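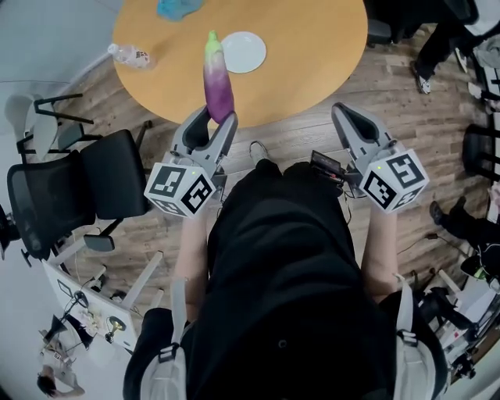
Ornholm Seed Farm Open Day

I went to the open day at Ornholm in May, mostly to look at the eggplant trials. The farm grows vegetables for seed and opens its gates once a year. Parking was in the lower field, a ten-minute walk from the barns, and the path was muddy in places. Wear boots if you go.

Check-in was at the packing shed. Visitors get a paper map and a time for the tour. Mine was 9 a.m., the first one out, led by Shona Rakena, who runs the trial houses. There were a dozen or so of us, a mix of market growers and home gardeners.

We started in the propagation house. The eggplants are sown in heated trays and moved up to four-inch pots when they have two true leaves. The soil in the trays is kept at 80 degrees until the seeds come up, then the heat is turned down. Rakena said the most common mistake she sees is planting out too soon. A plant that gets chilled in its first week outside may sit there for a month without growing. At Ornholm they wait until the nights stay above 55.

From there we went to the two long tunnels where the trials are held. There are 554 plants this year across 8 varieties. Each row has a stake with the variety name and the sowing week. The plants were still knee high, so there was no fruit to look at in the rows, but the differences in leaf and habit were already clear.

Sestinero is their main purple type. It is a long fruit on a tall plant and needs a string or a stake by midsummer. The leaves were large and had few spines, which makes picking easier. Macaraeg is shorter and bushier and is meant for containers or small beds. It sets early but the fruit is smaller, and last year it suffered more from spider mites than anything else in the tunnel. Notus is a late one bred for open ground in windy places. The stems were noticeably thick for their age. I have a bare hillside garden and bought a packet on the way out.

Seed saving took up the middle part of the tour. Eggplants mostly pollinate themselves, but bees will cross them, so the seed rows are covered with fine mesh while they are in flower. Fruit for seed is left on the plant long after it would be good to eat, until the skin goes dull and yellow or brown. Then it is cut up, mashed in water, and the good seeds sink. They are rinsed, spread on screens and dried in front of a fan. A single large fruit can give 2,000 seeds, though many give far fewer. 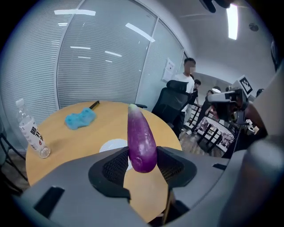

Do purple eggplants need to be peeled before cooking?
Most young ones don't. The skin softens in the oven or the pan. Peel older or very large ones, where the skin can be tough and a little bitter.

The cooking demonstration was in the big barn at 11. It was crowded and I stood at the back. They roasted eggplant halves with oil and salt and made a dip with garlic and lemon. Samples were handed around on crackers. The dip was good. The roasted halves ran out before they got to my side.

Plant sales were in the yard behind the barn. Eggplant seedlings were sold by the pot, and there were peppers, basil and a few tomatoes as well. By noon the Macaraeg pots were gone. They take cards for seed but only cash for plants, and there is no machine on the farm, so bring some bills.

Food was limited to a soup stand and a coffee cart. Restrooms were near the packing shed only, which is a fair walk from the tunnels. The main paths around the barns are gravel and fine for a stroller. The tunnels have bare soil between the rows.

The farm will post the trial results after harvest. Notes on flavor, yield and pests are given for each variety, and last year's sheet was still pinned up by the shed door.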